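Okalitz Baumwoll-Wachstuch Dadix, Meterware

Artikelgruppe: Tischbeläge, beschichtet
Hersteller: Okalitz
Breite: 140 cm
Lieferform: vom Ballen geschnitten oder als Coupon
Zuletzt überarbeitet: 2025-10-02

Wachstuch verkauft sich über Versprechen. Abwischbar, pflegeleicht, fleckenfest, lichtecht, und das möglichst alles in einem Satz. Wir führen die Serie Dadix seit vorletztem Jahr und schreiben hier auf, was wir davon nach eigener Erfahrung unterschreiben würden und was nicht. Wer nur den Preis und die Farbkarte sucht, findet beides weiter unten bei den Bestellangaben.

Was es ist

Ein Baumwollgewebe in Leinwandbindung, bedruckt und einseitig mit Acrylat beschichtet. Mit Wachs hat das nichts zu tun, der Name ist übrig geblieben. Der Hersteller nennt ein Flächengewicht von 400 g/m² für die schwere Qualität. Unsere eigene Waage kommt bei drei von vier Ballen hin, beim vierten lag sie darunter. Okalitz verweist auf die übliche Toleranz. Welche das genau ist, konnte man uns am Telefon nicht sagen.

Die Oberfläche ist matt und fühlt sich noch nach Stoff an. Das ist der eigentliche Grund, Dadix zu nehmen und nicht die deutlich billigere Folie auf Vlies. Wer mit geschlossenen Augen darüberstreicht, merkt den Unterschied sofort. Wer drei Meter entfernt steht, eher nicht.

Abwischbar, mit Einschränkungen

Kaffee, Milch, Tomatensoße, Wasserfarbe: kein Problem, auch nach einer Stunde nicht. Rotwein geht, wenn man ihn nicht über Nacht stehen lässt. Kurkuma geht nicht. Auch Kugelschreiber und Stempelfarbe bleiben als Schatten zurück, und den »Intensivreiniger« aus demselben Haus halten wir für überflüssig. Er hat in unserem Versuch genauso viel entfernt wie Spülmittel, nur für mehr Geld.

Remo Gasser aus unserem Zuschnitt hat im Juli ein Stück auf die Werkbank gespannt und darauf gearbeitet wie sonst auch. Sein Urteil fiel knapp aus: Die Fläche sei gut, die Kanten seien es nicht. Ungesäumt beginnt das Gewebe an den Ecken auszufransen, sobald man regelmäßig mit dem Ärmel daran hängen bleibt. Der Hersteller schreibt »schnittfest ohne Säumen«. Für gerade Kanten an einem ruhigen Tisch mag das stimmen.

Muster und Farbwirkung

Blumen und Ranken machen den größten Teil der Nachfrage aus, obwohl wir jedes Jahr hören, jetzt komme endgültig Uni. Bei den großblumigen Dessins raten wir zur Vorsicht. Eine Blüte, die auf dem Muster im Postkartenformat angeschnitten und elegant aussieht, füllt auf zwei Metern den ganzen Raum. Feine Ranken sind gutmütiger. Krümel fallen darauf weniger auf - man kann das als Vorteil sehen oder als Einladung, seltener zu wischen.

Beides zusammen, groß an der Wand und klein auf dem Tisch, wird gern empfohlen. Mit roten Dahlienblüten auf hellem Grund und einem weißen Tuch mit graugrünen Ranken kann das gehen, verlangt aber, dass eines der beiden Muster deutlich leiser bleibt. 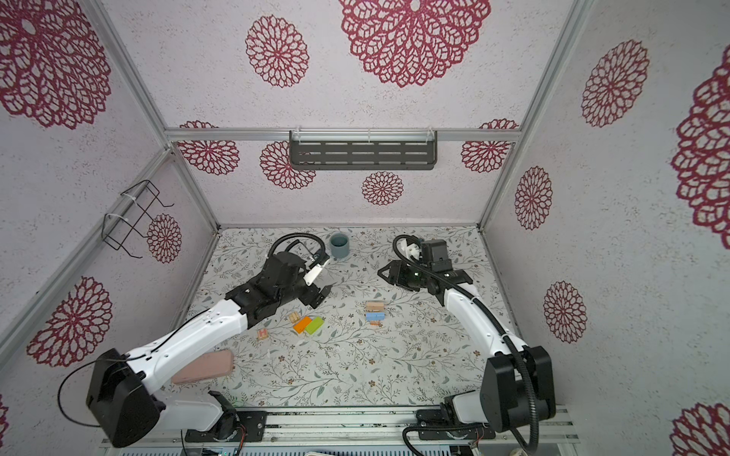 Rapport und Verschnitt

Der Rapport wird bei großen Dessins gern kleingeredet. Wer zwei Bahnen nebeneinanderlegen will, sollte pro Bahn eine volle Rapporthöhe zugeben. Unsere Kundin in Grusden, die damit eine lange Tafel im Vereinssaal bezogen hat, brauchte am Ende 10 Meter, der Online-Rechner des Herstellers hatte weniger angesetzt. Wir haben den Rechner auf unserer Seite inzwischen nicht mehr verlinkt.

Bei kleinen Rankenmustern ist der Versatz auf Tischhöhe kaum zu erkennen. Dort lohnt sich der zusätzliche Stoff nur, wenn die Naht mitten auf der Platte liegt.

Lichtechtheit

Im Datenblatt steht »hoch«. Eine Stufe steht dort nicht, und ohne Stufe ist die Angabe wertlos. An unserem Südfenster hat das Rot nach einem Sommer sichtbar nachgegeben, Grau und Grün haben sich besser gehalten. Für Wintergärten oder überdachte Terrassen bieten wir deshalb die Serie Hailu an, die aus spinndüsengefärbtem Polyacryl gewebt ist. Sie ist teurer, steifer und in langweiligeren Mustern zu haben.

Hitze

Bis 70 Grad laut Hersteller. Ein Topf frisch vom Herd hinterlässt einen Ring, der nicht mehr weggeht. Untersetzer verwenden. Bügeln nur von links, mit Tuch, lauwarm, und besser vorher an einem Rest probieren. Liegefalten vom Versand verschwinden meistens nach ein paar Tagen von allein.

Bestellangaben

Mindestabnahme: 2 Meter, danach in Schritten von 50 cm
Ballenlänge: mehr als 470 cm nur auf Anfrage am Stück
Versand: gerollt gegen Aufpreis, sonst gefaltet
Preis: 26,90 Euro pro laufendem Meter
Farbkarte: als PDF oder in Stoffmustern, Schutzgebühr 4 Euro, wird beim Kauf angerechnet

Zugeschnittene Ware nehmen wir nicht zurück, auch nicht bei abweichender Farbe am Bildschirm. Bestellen Sie vorher ein Muster und legen Sie es ein paar Tage dorthin, wo der Stoff später liegen soll, auch abends bei Lampenlicht.

Fragen zu Rapport und Zuschnitt beantwortet Tomos Maddocks, werktags am Vormittag.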